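Two Arms, One Old Desktop: Software for Sorting Computer Parts
Student project report, Norstead robotics lab
Heather Chisholm and Effie Chisholm
Nov 17, 2024

Summary

We wrote the control and planning software for a robot cell that takes parts out of old desktop computers and sets them into a fixture. Our share of the project was the code between "the camera sees something" and "the arm moves." This report covers how the program is put together, what we changed along the way and what we would like to do next. We had a great time with this one, and we hope that comes through even in the sections on log files.

(Yes, we're sisters. No, we did not get to grade each other.)

Background

The idea came out of a class talk in August on how much of an old computer can be used again if it comes apart cleanly. Shredding is fast but mixes everything together. Taking parts out one at a time keeps them whole, and it's a lovely software problem, since no two towers are wired the same way inside.

Our teacher had already chosen the hardware, so we started from a working cell and a rather thin driver. The driver could send an arm to a pose and open or close a gripper. Everything above that was ours to write.

How the software is laid out

There are four programs that talk to each other by passing messages.

Zuvus is the perception program. It takes camera pictures and gives back a list of parts with a label, a position, a direction and a score from 0 to 1.

Vergara is the task planner. It reads that list and picks the next step: grasp, lift, carry, place, or look again.

Lerier is the motion layer. It turns each step into a path for the arm and checks the path against a simple model of everything on the table.

The last one is the logger, which never got a fancy name. It writes down every message with a time stamp, and it saved us more hours than the other three put together.

Perception

We labeled 1247 training pictures by hand. It took ages! We set aside 677 pictures of towers the model had never seen and used those only for testing. Our first labels were plain boxes, which worked fine for drives and power supplies but badly for cables, because a box around a looped cable is mostly not cable. Effie rewrote the labeling tool so we could trace cables as thin lines, and Zuvus now gives them back as a chain of points. Lerier treats each chain as a soft obstacle. A path may pass close to one, but it pays a price for doing so, and the price goes up quickly near the middle of the cable.

We use two kinds of view. The fixed camera gives the overall layout of the table, and a camera carried at the wrist gives a close view for lining up. The hard part was getting the two to agree. In our first version each view made its own list of parts, and Vergara would sometimes plan for two drives when there was only one. Now the fixed view owns the list, and the wrist view can only correct the position of a part that is already on it.

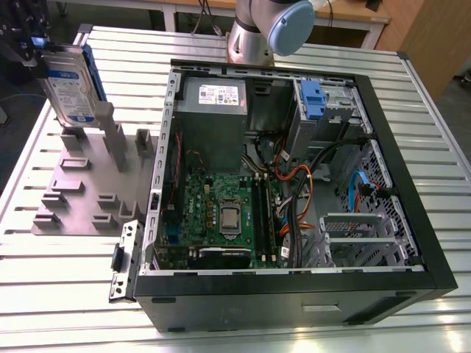
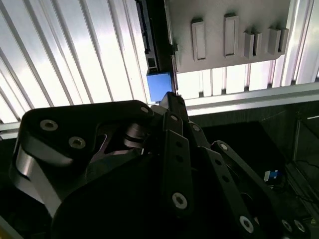
Hard drive over the fixture, with the open tower to the right (first picture); wrist-level view past the fingers of a robotic hand (second picture).

Placing a drive

Placing turned out to be the most fun piece of the whole project. A hard drive held upright has to come down into the fixture without hitting a post, and a small tilt in the grasp grows into a big error at the lower end of the drive.

Our answer was to split the move into three stages. Lerier first carries the part to a waiting point above the slot. There it stops, and Zuvus measures the tilt again. Finally the arm goes down in short steps, checking the force reading after each one. If the force climbs past the limit, the arm goes back up one step, shifts sideways a tiny bit and tries again. After 9 tries it gives up and asks for a person.

Heather first wrote this as one long function with a lot of flags, and it was awful to debug. We pulled it apart into a state machine where each state has one job and one way to fail. The new version is longer, but you can read a log and know where the arm was in the plan at any moment.

Planning around the hand

The multi-fingered hand needed its own collision model. A closed gripper is easy to wrap in one box. A hand with its fingers spread is wide and has gaps, and one big box around it made Lerier refuse nearly every path into a tight space. We swapped the box for a set of capsules, one for each finger link plus a few for the palm. Planning got slower, so we added a quick check with the big box first. The capsules are only used when the big box touches something.

The other trouble was that fingers get in the way of the wrist view. We draw the hand model into the camera picture using the joint angles and tell Zuvus to ignore those pixels. Before that, it was happily labeling a finger as a bracket.

Testing

We wrote a replay tool that feeds saved messages back into Vergara with no arm attached. By the end we had 569 saved runs, and every code change had to pass through all of them before we touched the real cell. Most of the bugs we caught this way were dull ones, such as a message arriving late or a part list coming back empty. We also found one good one — Vergara was sorting parts by score and then by name, so two parts with equal scores always came out in alphabetical order, even when the first one was under the second.

What still needs work

Cables that move while a part is being lifted are not handled well. Zuvus looks before the lift and after it, but not during. We would like to run it at a lower resolution the whole time the arm is moving.

The sideways search during placing uses a fixed pattern. It should learn from the force direction instead, and the logs already hold the data for that.

The calibration between the two views is still done by hand with a printed board. Effie has a half-finished script that would use the fixture itself as the target, and Heather has promised to review it before the next group takes over the code.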